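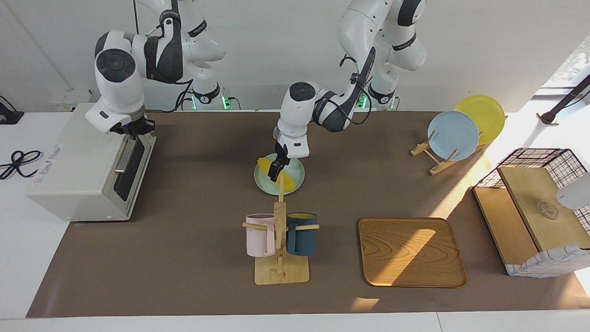

Lamisi Sarpong escreveu (qua., 21 de fevereiro):
> Boa tarde a todos.
> Fiquei com a bancada do canto na cozinha partilhada do Kosteck e queria arrumá-la antes de chegarem os novos moradores. O mini-forno tem de lá ficar, não há outra tomada que aguente. Deixava-o numa ponta ou ao meio? E o suporte das canecas, alguém usa aquilo ou só serve para lhe batermos com o cotovelo? Já agora, o tapete: lava-se como? Eu tirava-o de vez, mas a minha colega de andar diz que sem ele os pratos riscam o tampo.
> A campainha azul e branca também não sei se é para guardar.
> Obrigada,
> Lamisi

Boa tarde, Lamisi, boa tarde a todos.

Respondo por partes. Tive a meu cargo uma bancada muito parecida no andar de baixo e fiz quase todas as asneiras possíveis com ela.

Mini-forno. Na ponta esquerda, como está. Ao meio parte a bancada em duas e ficas com dois bocados de tampo onde não cabe uma tábua de cortar. O que eu discutia é a orientação. Com a porta virada para a direita, abre para cima da zona de trabalho, e isso tem uma vantagem: tira-se o tabuleiro e pousa-se logo ali ao lado. O inconveniente é que o espaço em frente da porta tem de ficar livre. No nosso andar marcámos 25 cm a partir do puxador e combinámos que ali não se pousava nada enquanto o forno estivesse ligado. Funcionou enquanto houve fita no tampo. Quando a fita se descolou, voltaram os pacotes de bolachas.

Convém também não deixar o forno encostado à parede. O nosso traz no manual uma distância mínima para trás e para os lados, o teu há de trazer a dele. Se não tens o manual, procura o modelo na etiqueta lateral. Em cima do forno não se guarda nada, nem panos, nem sacos de pão, nem o rolo de cozinha. Sei que parece uma prateleira.

O cabo preto que anda enrolado em cima do tampo, à esquerda do forno, eu arrumava. Se é de alguma coisa que se usa, prende-se com um atilho e vai para a gaveta. Se ninguém souber de que é, põe-se numa caixa com a data e espera-se até junho. Temos uma caixa dessas ao pé do armário das vassouras e já lá foram buscar coisas.

Tapete. Não o tires. A tua colega tem razão quanto ao tampo branco: risca, e os riscos apanham gordura e escurecem. O castanho tem a virtude de não mostrar as nódoas de café e o defeito de não mostrar as migalhas, de modo que é preciso passar a mão ou o pano mesmo quando parece limpo. O nosso lavava-se assim:

- sacudir para o lava-loiça, nunca para o chão;
- pano húmido com uma gota de detergente da loiça, dos dois lados;
- outro pano só com água;
- deixar secar ao alto, na varanda ou encostado ao frigorífico;
- secar o tampo por baixo antes de o voltar a pôr.

O último ponto é o que toda a gente salta. A humidade fica presa e ao fim de uma semana cheira a pano velho. À máquina não o metia, o nosso saiu de lá com as pontas reviradas e nunca mais assentou. Nas pontas reviradas prendem-se os pés dos pratos e das taças, e já se partiu uma saladeira assim.

Mini-forno em cima do tapete, só se souberes de que material ele é e que temperatura suporta. Se não souberes, puxa o tapete um pouco para o lado e deixa o forno assente por inteiro no tampo, com os pés todos ao mesmo nível. Um pé em cima do tapete e outro fora dá um forno a abanar de cada vez que se fecha a porta.
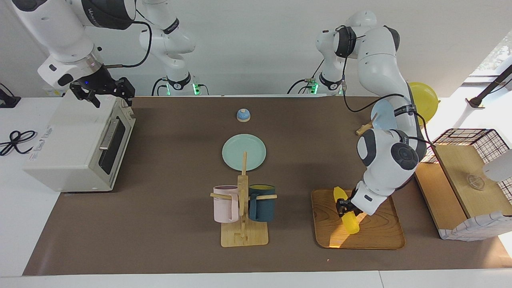

Quanto ao suporte das canecas, eu ficava com ele, mas mudava-lhe o sítio. Colado ao prato não serve a ninguém: quem quer o prato tem de levantar o suporte e quem quer uma caneca arrasta o prato atrás. O lugar dele é atrás, para o lado da parede, com a travessa paralela à parede, para que as canecas se tirem de lado sem ter de passar a mão por cima. Deixa à frente uma faixa livre à largura de um prato.

É um suporte de travessa, as canecas enfiam-se pelas asas, uma de cada lado do poste. Com uma caneca só fica desequilibrado. Se a cor-de-rosa estiver a lavar, não deixes a verde-azulada pendurada sozinha na ponta, chega-a para o poste. E não pendures mais do que as que lá cabem à vontade. No nosso andar tentaram meter 4 num suporte do mesmo género e a de fora acabou no chão.

Escorrer canecas ali também não aconselho. A água corre pelo poste e junta-se na base de madeira, que começa a abrir. Primeiro o escorredor, depois o pano, depois o suporte. Se a madeira já estiver áspera, lixa fina e um bocado de óleo mineral próprio para tábuas. Comprei o último na Abugri, na secção das tábuas e não na das tintas, onde me queriam vender verniz. Duas passagens, um dia de intervalo, e limpar bem o excesso, senão as asas ficam pegajosas.

O prato verde-menta parece-me que está ali por falta de lugar no armário. Se é prato de servir, pode ficar na bancada, serve para pousar a colher ou as torradas. Se faz parte do conjunto do andar, devia voltar para a pilha, porque é assim que os conjuntos desaparecem. O nosso começou com 12 e, quando mudei de andar, já ninguém punha a mesa com pratos iguais.

A campainha. Guardar, mas à vista. Quando cá cheguei havia uma em cada andar e tocava-se quando o jantar estava pronto, para não andar a bater às portas. Caiu em desuso no nosso porque a puseram em cima do armário e ninguém lhe chegava. Se os novos moradores não a quiserem, digam aqui na lista antes de a darem, que eu fico com ela. Só não a punha ao centro da bancada, onde está sempre no caminho. Um canto atrás, do lado oposto ao forno, chega bem.

Faço então a proposta completa, da esquerda para a direita, para quem quiser discordar: forno na ponta com o espaço da porta livre; zona de trabalho ao meio, sem nada fixo; suporte das canecas atrás; campainha no canto direito, também atrás. O que for comida fica em caixa fechada ou vai para o armário. A fruta pode ficar numa taça, desde que longe do forno, que o calor amadurece tudo num instante.

Sobre a tomada, Lamisi, confirma com a Verkato antes de ligares lá mais alguma coisa. Foram eles que fizeram a instalação elétrica das cozinhas e disseram-nos que o forno e o jarro elétrico não deviam ficar na mesma extensão. Não sei se no teu andar é igual. O número deles está na mensagem 2.563 do arquivo, com o horário de atendimento, que entretanto pode ter mudado.

Mais uma coisa, a respeito dos panos. A Jestent deixou de entregar os panos de cozinha às segundas e passou a deixá-los todos no rés do chão. Se alguém do teu andar puder trazer os vossos, evitas andar a secar o tampo com papel.

Posso passar aí para te ajudar a mudar o forno de posição. É coisa para duas pessoas, pela porta, que se abre quando o inclinamos. Desliga-o da tomada antes e tira a grelha e o tabuleiro. Se preferires tratar disso sem mim, prende a porta com fita de papel, que sai sem deixar cola.

Quem tiver guardado as regras antigas da bancada do segundo andar, agradeço que as reenvie para a lista. A minha cópia não tem a segunda página.

Cumprimentos,
R.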